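Linbridge Neighbors > Home & Kitchen > Cleaning and Laundry > Tablecloth keeps its fold lines and smells like plastic

Tablecloth keeps its fold lines and smells like plastic

Posted by Xinyi Xiong, 20 January 2022

Hi everyone, I hope this is the right section, I went back and forth between this one and Decorating. My mother-in-law gave us a wipe-clean tablecloth when we moved, the kind with a printed grid on it, and I love it because we have two small kids and every meal ends with something on the table that was supposed to be in somebody's mouth. It came folded up very small in a packet, and I put it straight on the table the same night because we had people coming over.

Well, it has been on there for 5 weeks now and the creases are still standing up like little mountain ranges. Cups don't sit flat on them. My daughter put her milk down right on a ridge last week and you can guess the rest. I have tried leaving heavy cookbooks on it overnight, and I have tried pulling it tight and clipping it under the edge of the table, and both of those helped for a day or so and then the lines came right back up. There is also a smell. It isn't terrible, but when the heat comes on in the morning the whole dining corner smells like a new shower curtain, and my husband says he can taste it in his toast (he is a bit dramatic, but I do know what he means).
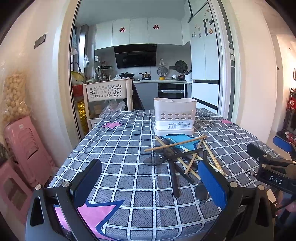
I bought it some company, too, in the form of a bottle of Jenex surface spray, and that made the smell go away for an hour and left everything a little sticky. So now I'm nervous about trying anything else. Can you iron these? The packet is long gone so I have no washing instructions at all. I'd rather not put a steaming hot iron on something and end up with it glued to the table, which is a nice table and was not cheap. Would the dryer work? I'd be so grateful for any ideas, and thank you for reading all of this, I know I go on.

Junhao Li

Hello Xinyi, and please don't give up on it, because these cloths do come around with a bit of patience. I ran the linens for a small banquet hall in Ritance for a long time and we had the vinyl kind on the kids' tables, so I have flattened more of them than I care to remember.

First question is what it's made of. Turn a corner over and look at the back. If the back is fuzzy or feels like felt, you have vinyl on a flannel backing. If it's smooth and rubbery on both sides, it's plain vinyl or PEVA. If the back looks like the front but paler and you can see a weave, it's coated cotton or polyester, and that one is the easiest of the three.

For coated fabric you can iron it from the back on the lowest setting, no steam, with a dry dish towel in between. Keep the iron moving. Do a hidden corner first. Please use an ironing board for this or a folded blanket on the floor, and leave your nice table out of it.

For vinyl, no iron, and no dryer either. I know people who swear by the dryer on low for 5 minutes and I also know one person who had to peel hers off the drum. What you want is warm water. Fill the bathtub with water about as warm as you'd use for a baby, lay the cloth in as loosely as you can, and give it 20 minutes. Then lift it out by two corners (get your husband to take the other two), let it drip, and lay it on the table while it is still warm and floppy. Smooth it from the middle out toward the edges with a dry towel. The ridges that are left you can go over with a hair dryer on the low setting, held a hand's width away, pressing down with the towel as you go along. Then leave it alone overnight with nothing on it. That last part is harder than it sounds in a house with kids.
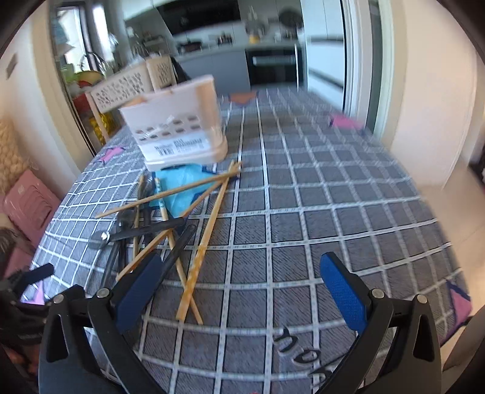
The bath will help with the smell as well if you put in a cup of white vinegar and a small squirt of dish soap, and it ought to take the sticky film off while it's at it. Rinse it well. If there's still a smell afterward, hang it over a shower rod or a railing in the shade for a couple of days with a window open. Baking soda works too, sprinkled on and left for an afternoon, but you'll be finding it in the cracks of the table until March.

One more thing, and then I'll stop. When you take it off for washing or for company, roll it. Save the cardboard tube from your next roll of wrapping paper and roll it print side out. If you fold it again, even loosely, you'll be back in the tub with it. And put a thin pad or an old flat sheet underneath, it keeps the vinyl from sticking to the varnish in the summer and the cups sit quieter.

Do write back and tell us which kind it was!

han_upstairs

just flip it upside down for a week. creases go the other way and cancel out. worked on mine

Xinyi Xiong

Thank you both so much! I looked and it is the smooth rubbery kind on both sides, so I am very glad I asked before getting the iron out. We'll do the bathtub on the weekend when there are two grown-ups free to carry it. I have stopped using the spray. Han, I might try your way first because it's so easy, although my son is going to be upset if he can't see the pattern at breakfast, so perhaps I'll do it while they are at their grandmother's. I'll come back and report.

Contact us | Community rules | 2,957 topics in Home & Kitchen | © Linbridge Neighbors | Back to top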